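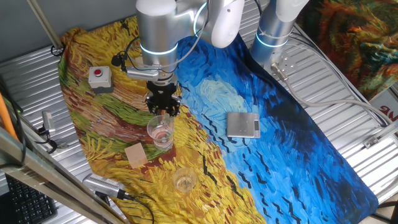

Put the good pictures on the tea towels

I grew up in a house in Firnley with no paintings in it and a great many pictures. There was a harbour on the biscuit tin, a field of poppies on the tray, and a shire horse on the calendar that stayed up years after its dates had gone by because my mother liked the horse. Ask me what first made me look at colour and I'd have to say the tray. I carried it up and down the stairs so many times that I can still tell you where the red had rubbed away under the left handle.

So I'm on the side of the printed tray. I'm on the side of the umbrella with water lilies, the jigsaw, the shower curtain with a great wave on it, and the long table mat done in the manner of Van Gogh with its wheat all yellow and orange and somebody's drink standing in the middle of the crop. I love these things! I think they do more for painting than most people who write about painting will admit, and I'd like to make the case properly, having made it badly at a lot of dinners.

The usual complaint is that a picture gets worn out by being put on things. You see the sunflowers on a mug, then on a pair of socks, then on the side of a van, and by the time you stand in front of the real ones you can't see them for socks. I understand this and I've felt it once or twice. But think of songs. We hear a tune in a lift, on an advert, hummed by the man doing the gutters, and when a good singer gets hold of it at last we don't sit there sulking about the lift. We lean forward. Knowing the tune is what lets us hear what she's doing with it.

It works like that for me with paint. I went to see a big loan show a few years back with my friend Rosaura Quispe, who had owned the same wheat field on a cushion since she was a student. She got to the canvas and said, quite loudly, "It's lumpy!" And it was, it was gloriously lumpy, great ridges of paint that no cushion had ever let on about. She stood there for ages. I'd read up beforehand and had a head full of dates, and she saw far more than I did, because she'd been resting her elbow on that field for years and knew at once what was different.

There's a snobbery in the complaint too, and I'd rather say so than dance round it. When a rich man hung a copy of a famous Madonna in his hall it was called taste. Copies were how pictures travelled for hundreds of years. Engravers made a living at it, and plenty of painters learned what they knew of the old masters from black and white prints with the light falling the wrong way round. Then the price dropped until anyone could have one, and suddenly the word was "tat".

Some of it is tat, of course. I have opinions about this and you're going to get them. A picture squeezed to fit a shape it was never meant for looks miserable. Faces should not go on anything you sit on. Words should never be added, least of all "Relax". And I do wish the makers would put the name of the painter and the title somewhere on the back, in small letters, so that a child turning the thing over at breakfast could find out what to ask for at the library. It would cost next to nothing. If a mat is only in somebody's style and copies no real painting, say that as well, and let us enjoy it for what it is.

The shop at the Dhanial gallery does this beautifully. It's a small place up a flight of 86 steps (they've painted the number on the last one, which is cheering when you reach it) and everything in the shop comes from something on the walls. You can buy an oven glove and then go back in and visit it, so to speak. I've seen people do exactly that, holding the glove up to the painting and frowning at the blues. The attendants don't mind a bit. I can't think of a better way to spend ten minutes in a gallery, and no audio guide has ever got me to look so hard at a blue.

What I like most, though, is what happens at home, when you've stopped looking on purpose. A painting in a gallery gets a few seconds of your best attention. A placemat gets years of the other kind. You see it while you're waiting for the toast, while you're cross, while someone is telling you about their day and you're following a line of brushstrokes with your thumb. Things sink in. I know the bottom right-hand corner of one Dutch winter better than I know my own street, because that was my corner of the table at my aunt's, and there's a little dog in it that I've never once seen mentioned in a book.

Wear is part of this, and I won't hear a word against it. The rings left by cups, the faded bit nearest the window, the corner the iron caught. An original has to be kept from all that, and quite right. The mat can take it. It gets wiped down and goes round again, and in the end it's as much a record of the family as the photographs are.

I know people with white tables and bare walls who say they're waiting until they can afford something real. I used to nod at this. Now I want to drag them straight out to the nearest market, to that stall with the trays stacked sideways, and make them choose one. Pick the one you keep going back to, even if it's the one everybody has. Eat your breakfast off it all winter. By January you'll have found something in it that you hadn't seen in the shop, and you'll want to ring someone up and tell them. I'd be delighted if it were me.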